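The Best Toy in the House Is a Red Block Full of Holes

I have been waiting for an excuse to write about shape sorters, and then my friend Ratih Majimbun mentioned over lunch that she was shopping for one for her nephew, and I talked for so long that my soup went cold. So, Ratih, this one is for you!

I grew up with the classic kind, the plastic bucket with a lid. You know it. The lid popped off if you so much as looked at it, and every kid on our street in Farkdale figured out that you could skip the puzzle completely and dump everything in from the top. Fun for a minute, then it went under the couch.

The foam board kind is a whole different animal. It's a thick slab with the shapes cut down into it, and the pieces stand up in their holes like little towers. I love the weight of the idea. The piece goes somewhere, and you can still see it and grab it again.
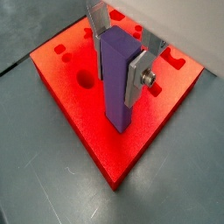

My favorite piece in any set is the long one. A cube is friendly, a star is flashy, but a tall block asks you to think about which end goes in first and how straight you're holding it. Tip it a little and it catches on the rim. My neighbor's daughter spent most of a rainy February afternoon on one single block at my kitchen table, and she would not let me help (I offered twice, and got the look both times).

Where you play matters more than I expected, too. I started out on the rug, which was a mistake, as the board sinks and slides and the pieces roll off under the furniture. Then I tried a big tray with raised sides and what a difference! Everything stays in reach. A dark background is lovely with these bright colors, and the red just about glows against gray.

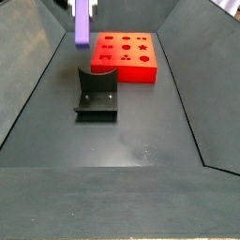 Photo: Zulkifli Latuheru

If you don't have a tray, a shallow storage bin works fine, or the bottom drawer of an old dresser if you're handy and have one lying around. Mine came from a garage sale over in Pelwood and used to hold somebody's seed packets.

Now, a trick I'm very fond of. Start with the piece lying flat, a little way off from the board, and turned at an angle. Don't line it up for anybody! Half the fun is in picking it up, feeling where the long sides are, and turning it in the air before you even get to the hole. 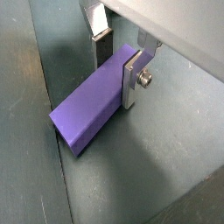
I tried this with my eyes closed and it is so much harder than you'd think. I got the circle first, then felt very proud of myself, then spent ages poking at the star with the wrong piece. Grown-ups should absolutely play with these. Bring one out after dinner and see who can leave it alone.

As for which shapes to look for, I like a board that mixes easy and sneaky. A big circle right in the center is a great first win. A hexagon next to a trefoil keeps you honest, and I'm wild about the holes that come in pairs, two little squares side by side, or a circle with a rounded square for company. A three-by-three grid feels just right to me, enough to wander around in and still small enough to finish before bath time.

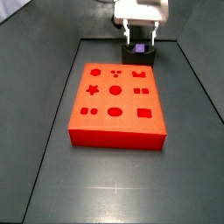

Keep a small container close by for the loose pieces. I resisted this for years and now I can't do without it. Little cubes love to travel, and having one place to fish them out of turns cleanup into another round of the game.

For cleaning, I wipe my foam with a barely damp cloth and leave it out overnight. A dry paintbrush gets the crumbs out of the deep holes. Next I want to try cutting a board of my own, starting with an oval, and I'll post how it goes, crooked edges and all.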